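Zesport Garment Steamer -- User Manual
Section 4: Steaming Bedding and Knitted Items
Revised Feb 26, 2021

Please read Section 2 (Filling and Heating) before you start with this section. The steps below are for the floor model with the long hose. If you have the travel model, the tank is smaller and you must fill it more often, but the order of the work stays the same.

4.1 Before you begin

1. Look for the care label on the item. If the label shows a crossed iron with steam lines under it, do not use the steamer on this item.
2. Wash or air the item first. Steam can set a stain so that it will not come out later.
3. Fill the tank with clean cold water up to the upper line. For a single sheet or one knitted piece, 300 ml is enough.
4. Put the steamer on a flat floor, not on a carpet with long hair.
5. Connect the plug directly to the wall socket. The heater uses 2,000 watts, and most thin extension cords are not made for this.
6. Turn the dial to the middle position and wait until the green light stays on.

Note: When the steamer is new, the first steam can have a light smell. Let it run into the open room for a few minutes with the window open.

CAUTION: Never point the head at a person or an animal, also not to smooth clothes which somebody is wearing.

4.2 Sheets and covers

Large sheets are easier to steam when they are already on the mattress. You do not need to hang them.

1. Pull the sheet tight and tuck in the corners.
2. Hold the head a little above the fabric and move it slowly from the middle to the sides.
3. Follow with your free hand, but stay well behind the steam. Wear the heat glove from the accessory bag.
4. Go over the fold lines twice. Deep folds from the packaging may need a third time.
5. Leave the bed open until the sheet feels fully dry.

On printed sheets, keep the head moving all the time. Some prints lie on top of the fabric like a thin skin, and they become soft from heat. Try a small corner of the print first. If it feels sticky, stop and steam only the plain parts.
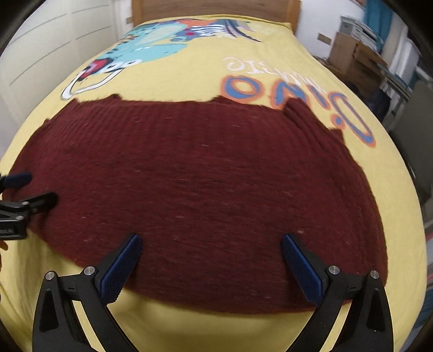
Knitted pieces need more patience than sheets. The yarn takes in a lot of water from the steam, and while it is damp it will keep any shape you give it, also a wrong one. So lay the piece flat before you switch to steam, and bring the edges straight with your hands -- do not pull at one corner only.

4.3 Knitted items

1. Spread the piece on a flat, padded surface which is larger than the piece itself. Put a clean towel under it if the dye is strong.
2. Turn the dial to the lowest position.
3. Attach the fabric guard (the white ring with the soft edge).
4. Hold the head above the knit and let the steam fall on it. Do not press. Pressing makes ribs and cables flat, and they do not always come back.
5. Pat the surface lightly with your hand in the glove.
6. Switch off and let the piece lie where it is until it is dry.

Note: Acrylic yarn loses its spring with too much heat and this can not be repaired. If you do not know the fiber, treat it as acrylic.

Wool with a felted surface may be brushed after drying with the Bortolotti clothes brush (sold separately). Brush in one direction.

4.4 When the water runs out

At the middle position a full tank gives steam for 19 minutes. When the red light comes on, switch off, pull the plug and wait until the head is cool before you open the cap. Water from the tap may be used in most homes. If your kettle gets a white layer quickly, mix half tap water and half distilled water, or use the Guvov filter cartridge described in Section 6.

CAUTION: Do not put perfume, starch or fabric softener in the tank. Damage of this kind is not covered by the guarantee.

4.5 Putting away

1. Empty the tank completely.
2. Hang the hose straight down from the pole for one hour. Water which stays in the hose will drip at the next use and leave marks.
3. Wind the cord loosely.

Spare hoses and guards can be ordered from the Utovport service desk. Have the number from the bottom plate ready.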